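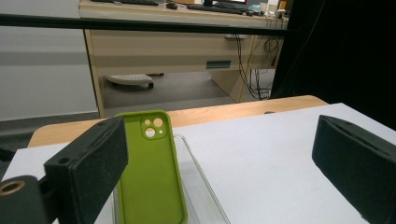 February
By the Zendden Notebook desk

I got to Senad Hodžić's place twenty minutes early on a Sunday, which he told me was fine, because he'd been up since six moving phone cases from one side of the room to the other. He sells them. Has done for years, first off a folding table at street markets and now from a narrow shop with a back room, where he does his photos, his packing and, by the look of the crumbs, most of his breakfasts.

I'd wanted to talk to him ever since a friend sent me one of his listings. It was for a silicone case in a green so loud I thought my screen had gone wrong. I bought one. It arrived and it was exactly that green! If you've ever bought anything colorful online you'll know how rare that is, and so my first question, before I'd even sat down, was how he does it.

"I don't do anything," he said. "I put it on something white and I leave it alone. People fiddle. They turn the warmth up, they turn it down, they put a plant next to it. Then the customer opens the envelope and it's a different color and I get an email."

The emails are a sore point. He had a bad spring a couple of years back when he was shooting everything straight on bare wood, a nice honey-colored wood that he still likes very much, and it turned every yellow a bit orange and every green a bit yellow. He had 437 of one particular lime case in stock and a steady trickle of them coming home again.

"They weren't angry, the people. They were polite. 'Lovely case, not the one in the picture.' I'd have preferred angry."

So he went white. The wood stayed, underneath and round the edges, and he's stopped fighting it. I asked whether he'd thought of getting a proper photo tent, one of those pop-up cubes, and he pulled a face and said he'd owned two. One is now where the cat sleeps.

What he's really fussy about is how the thing stands up. I hadn't given this any thought at all (you lay a phone case down, you take its picture, surely?) and he was delighted to put me right. Silicone flops. Lay an empty case flat and the sides relax outward and it looks like a bath mat. Stand it against a box and it slides. For a while he used bookends, then a toast rack, then a lump of modeling clay, which left a greasy mark on a pale pink one that he ended up giving to his niece.

"Clear acrylic," he said. "Finally. You can see through it, so it doesn't argue with the case. And it lets the thing lean a little. A case that leans a little looks like somebody just put it there."

He buys his holders from a display supplier called Skollex, in boxes of 12, and he goes through more of them than he'd like. They scratch. He wipes them with a cloth meant for eyeglasses and he will not let anyone near them with a paper towel. I know this because I reached for a paper towel.

We got onto backs and fronts. I'd have guessed that people want to see the inside, where the phone goes, but he almost always leads with the back. It's the side you live with, he says, the side other people see when you're on a call. And it's where the camera opening is, and the camera opening is where half his returns come from.

"Look at the holes before you look at the color," he told me, and then said it again so I'd write it down. "One big window is easy, anything fits in one big window. But a case with a separate hole for each lens, you have to have the right phone. Not nearly the right phone. I have people who say, oh, it's the same size. It is the same size! And then the lens is looking at rubber."

I got my own green one out of my bag at this point, feeling a bit like a kid showing homework. Mine has the raised square in the corner with three round lens holes in a triangle, one of them smaller than the other two, and a tiny pinprick off to the side that I'd never noticed in four months of owning it. Senad noticed it straight away and ran his thumbnail over it to see if it was clogged. It was. He cleaned it with a wooden toothpick, very gently, and handed it back.

"Never a metal pin. You tear it a little bit and then it tears a lot."

He's full of this stuff, and none of it is written down anywhere. Wash silicone with dish soap and warm water, then dry it overnight before the phone goes back in. Don't leave a bright one in a pocket with new jeans. If it's gone tacky, a bit of cornstarch on a soft brush will buy you a few more weeks, but he'd rather you didn't tell people because it makes a mess and they blame him. (Sorry, Senad.)

The raised rim matters more to him than thickness does. He likes a rim he can feel with a fingertip, so the glass never touches the table, and he tests each new batch by putting one face down on the counter and trying to slide a playing card under it. If the card won't go, the batch goes back.

I asked how many cases he has in the building right now, expecting a shrug. He opened a notebook. "1,306," he said. "Minus yours, if you're buying another."

The notebook turned out to be his whole stock system. He did try an app, something called Zundonix that his nephew set up for him, and he gave it one summer. It kept telling him he had 860 of a navy case he'd discontinued. He talks about that navy case the way other people talk about an ex. He thought navy was safe. Everyone told him navy was safe.

"Nobody needs me for navy. They can get that at the gas station. They come to me for the green."

Does he use a green one himself? He looked shifty. Then he took his phone out of his shirt pocket and it had no case on it at all – and a crack from one corner most of the way to the other. His wife, who'd come through with coffee, laughed so hard she had to put the tray down.

"I take it off to measure things," he said. "Then a customer comes in."

There's a new color coming in the spring, a coral he's been going back and forth on with the maker. He's had three samples. The first was salmon, the second was, in his words, a sunburn, and the third he propped up by the window for me and turned a few times. I thought it was gorgeous. He thought it could be a touch pinker and he was going to sleep on it.

I did buy another, by the way. Same green, for my sister. He wrote it in the notebook while I was putting my coat on.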